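Filed under: House, Furniture, Slow jobs

The table, one winter on

I said in January that I would write something about the table once we had lived with it for a while, and a couple of people have asked since, so I'll get on with it.

We bought it second-hand from a man in Gutbridge called Eustaquio Camacho, who was clearing his mother's flat. He wanted 200 for it and I paid 200. It came with a folded leaflet from the shop she had bought it from, Norkiten, and the leaflet says "blond veneer, do not soak", which is the whole of the care advice. I have kept it in the drawer with the takeaway menus.

I had wanted solid wood. We had a solid pine table before and I sanded it twice, and I liked knowing I could. You can't do that with veneer, or you can do it once very lightly and then regret it. I went over this in my head all the way home with the legs across the back seat.

In practice it has not mattered much. The old pine took a dent from everything, including a dropped fork, and by the end it looked like a school desk. The veneer is harder than I expected. The grain is very fine and straight and it doesn't hide anything, but it doesn't collect crumbs either, and my wife noticed straight away that the room was lighter with it in.

What it does do is smear. Anything with a bit of grease in it leaves a see-through mark that you only notice from one side, usually when you've just sat down. I tried a spray polish first and that made it worse over the whole top. Then I tried a cloth with warm water and a drop of washing-up liquid, wrung out hard, wiped with the grain, and a dry tea towel straight after. That is what I still do. It takes a couple of minutes after supper.

I also bought a tin of wax called Pastor from the hardware shop. The lid says to leave it 24 hours before use. I did the underside of one end as a test, left it the full 24, and it was still tacky, so the tin has gone to the shed. If anybody wants it, let me know.

We don't use a tablecloth. We do use mats for hot pans, and I have become the sort of person who moves other people's mugs. My brother finds this very funny – he has a glass table, so he can talk.

One of the leg bolts worked loose in the autumn. It wanted an 11 spanner and I only had the sizes either side of it. Tightened now, and no wobble since, though the floor slopes towards the back door and there is still a bit of card under one foot.

The top is still pale, with the grain running straight across it, and there's a faint smear I keep meaning to go over.

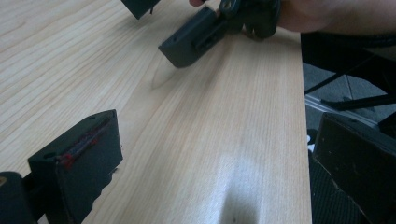

Chairs

Still the four old ones and none of them match. I'll do a separate post when we have made up our minds.

Last updated: January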